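Imau Medical Supplies, Balby site
January 2018

1/ We put a robot arm on the kit-picking bench before Christmas. Some notes on what has changed for the people who used to do that job, as asked for by a few of you.

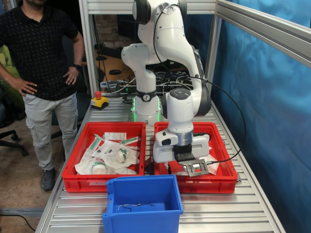 Arm over the right-hand crate, sterile packs in the left one.

2/ The job: take single sterile packs out of one crate and place them in another, ready for the packing line. Syringes, pots, odd round things in pouches. Paper on one side, plastic on the other, so they slide and they crease.

3/ Volume on the trial is 407 picks a shift. A trained picker does far more than that. The arm was not bought for speed. It was bought to cover the late shift, which we have failed to staff since we moved from Irkitz.

4/ Four people worked the bench. All four are still here. Two went to goods-in, one to returns, one now runs the cell. Pay grades unchanged for the first three. The cell operator went up one grade, after some argument.

5/ What the cell operator does: loads crates, clears stops, logs each stop with a cause. We had 71 stops in the first week. Most common cause was two pouches lifted together. Second was a label facing down.

6/ Clearing a stop takes under a minute. The trouble is that it can come at any time, so the operator cannot settle to anything else. That was not in the business case. It should have been.

7/ Less bending and less reaching. The old bench had people leaning into crates all day and sore wrists were the main complaint in the accident book. No entries from the bench since the change – though it is early, and fewer people are on it.

8/ Goods-in is the part I would do differently. Packs now have to arrive one layer deep and the right way up, as far as possible. Somebody has to do that by hand. Some of the work has moved 20 metres up the building and lost its job title.

9/ The planning system (Ji) still counts the bench as four heads. Until that is corrected the weekly output figures per person mean nothing. Please stop quoting them at me.

10/ Next step is a run of 2000 picks with the operator on another task nearby, to see how long stops go unanswered. Planned for February. I will post the stop log with it.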